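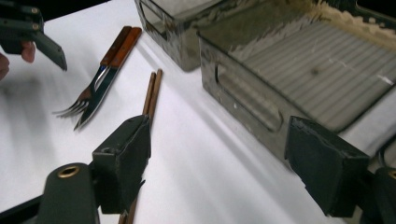

What was the main work on the hand-held grippers in this period?
Mostly the jaws. The pads were cleaned and aligned again on both sides, and the opening of each gripper was checked against the setting sheet before any cutlery sorting was recorded.

Progress report to the Gurnside fund, 2023-07-14
Prepared by Mojtaba Najafi, Stokby workshop

The set-up is now stable. In May we lost six working days, as the left gripper closed with a small delay and the screws of one jaw had become loose. We have replaced these screws and written a tightening check into the morning routine. The check takes 90 seconds for each gripper. After the repair we recorded 415 sorting runs, of which 55 had to be thrown away, most of them from the first week.

Chopsticks remain the difficult item. They are thin and they turn in the jaws if the pads do not meet evenly. Fork and knife cause less trouble, also when one lies across the other.

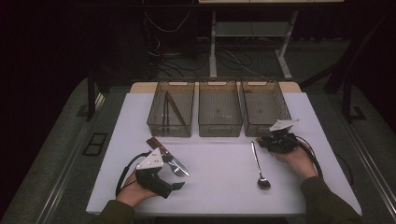 Azimi wrote after reading the draft that the cables should have their own line in the maintenance plan, and asked how often the plugs are inspected. At present we inspect them once a week. I agree that this is too seldom, and from next month it will be done together with the screw check.

Still open is the order for spare pads from Mustari. The delivery is promised but we have no date. Until it comes we will keep the present pads and turn them when one edge is worn. No change to the budget is requested.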